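# Open day at Veder, Stuldale

Our lot from the Thursday evening class got to go round the Veder workshop in April, and I took the camera along as usual. Click for the big version!

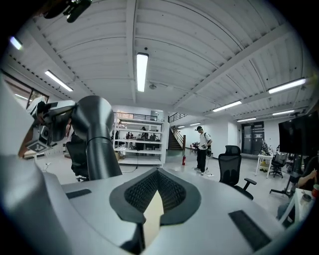 ## The main floor

Donnie Skinner with the hand tool, black cap on and head down, over by the middle of the room. The big pale grey curve at the front is the robot itself, and I'm rather pleased with how much of the place I got in: the stairs, the white shelves, even a bit of green through the window on the left.

I could have stood there all afternoon. You come in expecting something like a car plant and it's an office chair, another office chair, a robot, some more chairs. The ceiling is white corrugated stuff with long strip lights all the way to the back, and there's a railing up at mezzanine level where I kept hoping they'd let us go. (They did, later. See further down.)

Have a look at the gripper on the end of the arm while you're there. The black and white squares on it are markers, and Donnie told us a camera can work out from them where the gripper is and which way up. Heather Gillies asked if you could do it with any old pattern, a chessboard say, and he said a chessboard was fine for some jobs but one square looks much like the next, so you want patterns that can't be mixed up. I wrote that down on my hand.

## Getting there

The Stuldale turning is easy to miss! We went past it twice. There were 26 of us on the coach, and the driver had to reverse out of a farm gate with Alistair Crichton waving his arms behind, which caused more excitement than it should have. If you're going on the next one, it's the second left after the garden centre and NOT the one with the sign.

Parking is on gravel round the side. Signing in took ages as they had both Crichtons down as the same person. For anybody new: Alistair is the tall one who does our bookings, Alasdair is his cousin and does the raffle, and they are quite used to it by now. They got one badge between them and swapped it at the tea urn.

## The demonstration

We were split into two groups and mine went first. Each turn was 40 minutes, and the first part was Donnie showing us the hand tool. You hold it yourself, squeeze, the fingers close, and everything your hand does gets recorded. Then the robot, which has a gripper of its own, can be taught from the recordings. So if you want it to put a cup on a shelf, somebody puts a cup on a shelf, again and again and again. He said one fairly simple job had needed 3000 goes before they were happy with it. I said I'd have gone mad by lunchtime and he said you get into a rhythm, a bit like knitting.

Then it was our turn to try. The task was to pick up a wooden block and drop it in a tray. Sounds like nothing, doesn't it? I got it first time and was unbearable, and then knocked the tray off the table on my second. Iona Tosh was far and away the best of us. She's a retired theatre nurse and has the steadiest hands I've ever seen, and Donnie asked her (only half joking, I think) what she was doing on Mondays.

What I hadn't expected was how slowly you have to go. My instinct was to grab, and the tool doesn't like grabbing. You come in from above, stop, close, stop again, then lift. After a few tries I was doing it without thinking and my shoulder was killing me.

## The robot doing it

The robot had its go at the end. Same block, same tray. It went over, had a bit of a hover, came down and picked the block up, and our whole group clapped, which I found quite touching. Second time round it missed and closed on thin air, then carried the thin air very carefully across to the tray and let go of it. Big laugh. Donnie didn't mind a bit, he said they learn more from those ones, and he went off to write it down.

Alasdair wanted to know how strong it was and could it take your finger off. The answer was no, the grip is set low for visitors, and there's a stop button, and one of the Veder people stands next to it the whole time. I was glad he asked. I'd been wondering the same and keeping my hands in my pockets!

## Upstairs

The stairs are steeper than they look, so take your time if you've got knees like mine. We sat up top for the talk, which was given by a very nice young man from De Graaf, the firm that does the arm joints for them. He lost me in the middle when he got on to gearing, but the start was good. He passed a joint round for us to hold and it was much heavier than I'd guessed. Heather nearly dropped it in Iona's lap.

Somebody asked about jobs, as somebody always does, and I thought he gave it a fair answer. He said he didn't know. He said the places that ring them up mostly can't get people for the night shift, but he wasn't going to promise us it would always be like that. There was a bit of muttering afterwards and a good long argument on the coach, with Alistair on one side and pretty much the whole back row on the other.

Volline came up too. That's the software they use for playing the recordings back, and we got to see Iona's best go on the screen from the tool's own point of view. Very odd to watch, like being a seagull after a chip. She's asked for a copy for her grandson.

## Tea, and the rest

Tea was good, proper cups, and there was a lemon cake from the bakery in the village. Raffle raised £48 for the coach fund, thank you all. First prize was a mug with the Veder name on it, won by Alasdair, who was also the one drawing the tickets, so you can imagine what was said.

A few bits I want to remember before I forget them:

- the arm is nearly silent, I had to watch it to know it was moving
- they wipe the gripper fingers between goes, dust makes them slip
- the floor is very shiny and there are cables about, so flat shoes
- Donnie started out mending washing machines

Veder have said they'll have us back, and they'd like a smaller group so that everybody gets a longer try with the tool. Names to Alistair please (tall one), either at class or by ringing him in the evening. I've put myself down already and so has Iona. If you'd like a print of the photo, let me know what size and I'll bring it along in an envelope.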